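Ratree Wongsuwan
Thread: what I learned from a year of keeping our household meal plan on paper and boards instead of in an app. Long one. Numbers at the end.
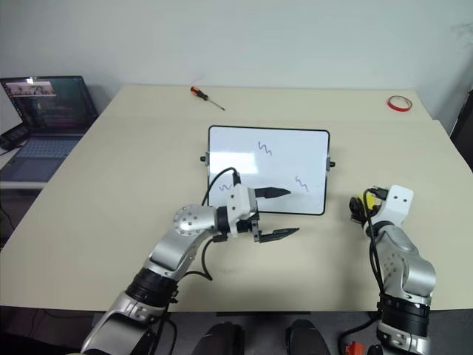 Background first. We are two adults and two kids. Until last October we used an app called Teston for planning dinners and the grocery list. It worked fine until it moved the shared list behind the paid plan. I didn't want to pay for a list, so I quit.

The first thing I tried was a notebook on the kitchen counter. It lasted until the middle of November. The notebook was always closed, and a closed notebook is easy to walk past. I was the only one who opened it.

Then a sheet of paper taped inside the pantry door. Better. The kids read it because they are in the pantry all day anyway. The trouble was changes. By the end of the week it was all arrows and crossed-out words.

So I moved to a dry erase board. A small one. I'd had a big one at a previous apartment and it filled up with things that had no business there, like a dentist's number from three years back.

A small board has room for the dinners and a short list of what we are out of. That's all I want on it. Anything else goes on the family calendar or in somebody's phone.

How the week goes. I sit down with coffee and look in the freezer first, then the fridge, then the pantry. I write down what has to be used. Dinners come out of that list before I look at a single recipe.

I used to do it the other way around. Pick recipes, then shop for them. That was the expensive way. I would buy a bunch of cilantro for one dish and throw out most of it.

We plan five dinners. One of the other two nights is leftovers and the last one is open. Open means eggs, toast, takeout, whatever. When I planned all seven I failed every single week and felt bad about it.

Dinners don't get assigned to days. This was my husband's idea and I argued with it. The board has five meals on it and whoever is cooking picks one. Fish gets picked first. Nobody has to be told that after the first time.

The shopping list was harder. The rule is that whoever finishes something writes it down. My son is ten and he's good at this. The adults in the house are worse.

One fix that helped: write it down when you open the last one, not when you finish it. Opening the last jar of peanut butter is when it goes up. We haven't run out of peanut butter since.

Before I leave for the store I take a picture of the list with my phone. So yes, it ends up on a screen. I don't mind that. I mind having four accounts and a password to know if we need milk.

Markers. I've bought too many. Black is easiest to read from across the kitchen but it leaves a gray haze if you forget it for a couple of weeks. Blue wipes off cleaner for me. Red was the worst of the ones I tried. Green I can't read at night.

The set I have now is from Irnness, fine tip, four to a pack. The fine tip matters on a small board. With a regular tip I could fit "chicken" and not much else.

Store them flat. I stood mine up in a mug, tip up, and they went dry in a month. Since then they live in the drawer with the tape and they have lasted fine.

For cleaning I use a damp microfiber cloth and then a dry one. The felt eraser just pushes the dust around. If something has been up there too long, write over it with a fresh marker and wipe right away. That takes off most of it.

Somebody is going to ask about chalkboards. We had one. Chalk dust and a kitchen counter are a bad match. I gave it to my sister, who put it on her porch.

Somebody is also going to ask about magnets with the meals printed on them. I made a set. Thirty of them, laminated. They looked nice. Within a month we were eating the same eight things because those magnets were on top of the pile.

What went wrong this year. January, everybody had the flu, and the plan said lentil soup for three weeks straight. We had the same thing happen in June when school let out. I just didn't write anything. Both times it started up again without much trouble.

Also, my daughter erased the whole list once to draw a horse. It was a good horse. I shopped from memory and forgot onions.

The freezer is its own problem. I keep a separate sheet for that on the side of the freezer, in pencil. Name, how many portions, month it went in. When something comes out you cross off a portion. Pencil doesn't smear there and it doesn't mind the cold.

I know people who run the freezer in a spreadsheet. My neighbor does and hers is very good. I would never update it with a frozen bag of stock in my hand.

Containers, since the freezer sheet depends on them. I have the square Hostuvard ones, all one size. The labels come off in warm water if you use painter's tape. Masking tape leaves glue.

Numbers. I kept the grocery receipts in an envelope, which I had never done before. In the last month on the app we spent 300 more than in the same month this year, same store, same four people. Part of that was a birthday dinner, so don't read too much into it.

I also kept count of the dinners we cooked at home over the year. 288. I don't have a number for the year before because I wasn't counting, so I can't tell you if that is an improvement. It feels like more.

The thing I notice most is at five in the afternoon. The question used to be "what are we having" and it got asked to me, usually while I was still working. Now they go and look.

My mother did this with the back of an envelope and a clip on the fridge, for the record. She thinks the board is excessive.

Next thing I want to sort out is lunches. School lunches are a mess and the board is full. I might put a second sheet back up in the pantry for those. If you have a lunch system that survives past September, please reply with it.

Adding one more because a few of you asked - the lentil soup is the one from the Farahani cookbook, the red lentil one with dried lime. I leave out half the turmeric. It freezes well and it's on the sheet right now, six portions.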